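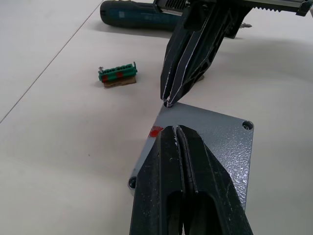
Unit 2: Surface Preparation and Coating of Metal Parts
Course handout, Department of Applied Materials
Instructor: Comfort Baidoo. Laboratory supervisor: Till Rothe

Scope of the unit
This unit covers the cleaning, roughening and coating of steel and aluminum parts. Students should have completed Unit 1 and should bring their own notes on corrosion.

2.1 Cleaning
Oil and grease must be removed before any abrasive work begins. Blasting an oily part drives the oil into the surface, and the coating will later lift in patches. Wipe with solvent, change the cloth, and wipe again. Parts are handled with clean gloves from this point on.

2.2 Surface profile
A coating holds partly by chemical bonding and partly by gripping the small peaks and valleys of the metal. The height of these peaks is called the profile. A profile that is too shallow gives poor grip. One that is too deep leaves peaks standing through a thin coat, where rust may start.

2.3 Film thickness
Wet film is measured with a comb gauge and dry film with a magnetic or eddy current gauge. For the laboratory exercise the target dry film is 70 microns. Readings near edges and holes are recorded separately, as liquid coatings tend to draw back from sharp edges.

Laboratory report
Reports are limited to two pages and are due at the start of the Saturday session. Late reports require the written approval of the instructor.

Reading for next week: course reader, section on powder coating and cure schedules.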